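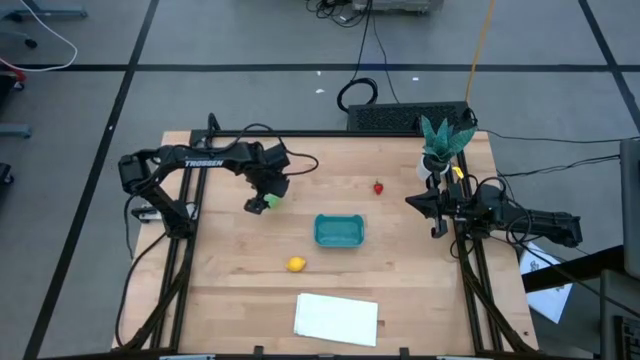 Fruit Bowls and Table Storage: Frequently Asked Questions
Rutuvdale Housewares, Batville

Which fruit can share a bowl?
Lemons and limes keep well together. Strawberries bruise under heavier fruit and should go in last, on top, or in a separate dish.

Should fruit be washed before it goes in the bowl?
No. Rinse it just before eating. Moisture left on the skin speeds up mold, and on strawberries it starts under the green cap.

How long does a lemon last on the table?
Up to 7 days at room temperature. Move it to the refrigerator for longer storage.

Is a shallow bowl better than a deep one?
For small fruit, yes. A single layer lets air reach every piece and makes soft spots easy to find.

How do I clean a plastic bowl?
Warm water and dish soap. Do not use scouring pads. The Pai bowl (item 759) is top-rack dishwasher safe.

Will lemon juice mark a wooden tabletop?
It can dull an oil finish. Wipe spills with a damp cloth, then dry along the grain.

Can an artificial plant stand next to food?
Yes. Dust the leaves first, with the plant away from the table.

Where can I get a replacement bowl?
From the Flasau store, parts counter, aisle 9.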